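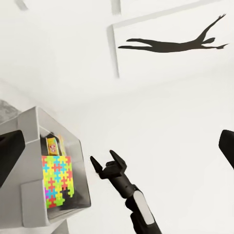
The Case for Shorter Protocol

9 January 2020

Every honorary consulate keeps a guest list, and every guest list grows. The one held by the Jarard Consular Association stood at 1,736 names when the present seating rules were adopted. It now stands at 2,651. The rules have not changed in that time, and neither has the size of the reception hall at Brikent House.

The argument of this essay is that small diplomatic communities, of the kind found in port towns and regional capitals, should give up a large part of the ceremony they have borrowed from embassies. I do not make it lightly. Ceremony has a purpose. A newly appointed consul who is received properly knows that the city takes the appointment seriously, and the country that made the appointment knows it too. A receiving line, a short address and an exchange of letters can do that work in less than an hour.

What we have at present takes most of an evening. At the November reception the formal part of the program ran for 55 minutes before a single guest had been offered a chair. There were four addresses of welcome, two of them nearly identical, followed by a reply from each new consul in order of accreditation. Guests who had come to meet the new arrivals spent that time standing behind one another, and a number of them left before the arrivals were free to talk.

Defenders of the current form say that precedence must be respected. I agree. Precedence settles who stands where and who speaks first, and it prevents a good deal of ill feeling. It does not settle how long anyone speaks. An order of precedence can be observed in full with one address from the host and one reply given by the senior new consul on behalf of all. The others lose a few minutes at the lectern and gain the rest of the evening with the people they will be working with.

There is also the matter of cost. The Association is funded by subscription and by the Jansen Endowment, whose terms direct that its income be used "for the assistance of foreign residents and visitors in distress, and for such hospitality as supports that aim." The wording places hospitality second. In recent budgets it has come first. A consul in a town such as ours spends far more time replacing lost passports, visiting hospitals and finding interpreters than attending dinners, and the budget ought to show it.

The Driltance Agreement, under which 19 consulates share an after-hours telephone line, is the best thing the Association has done in my years of membership. It was set up at a working lunch, with sandwiches, and was signed without a ceremony of any kind. A sailor or a student who calls at night now reaches someone able to help. The line still closes on public holidays for lack of funds, and a modest saving on flowers, printed programs and hired music would keep it open.

Some members fear that a simpler reception will look like indifference - that a new colleague will compare our welcome with that of a larger city and feel slighted. The concern is a fair one, and it can be met. A personal call in the first week, an introduction to the harbor office and the police liaison desk, and a reliable list of telephone numbers would mean more to most newcomers than a second speech.

I would therefore ask the Association to adopt three changes before the next season. The formal program should be limited to 20 minutes. Invitations should be drawn up fresh for each reception, with the standing list kept for correspondence only. The sum saved should be entered in the accounts under its own heading and assigned to the shared line.

The annual dinner is a separate question. It pays for itself through ticket sales, it is well attended, and I see no reason to alter it, apart from the length of the toasts.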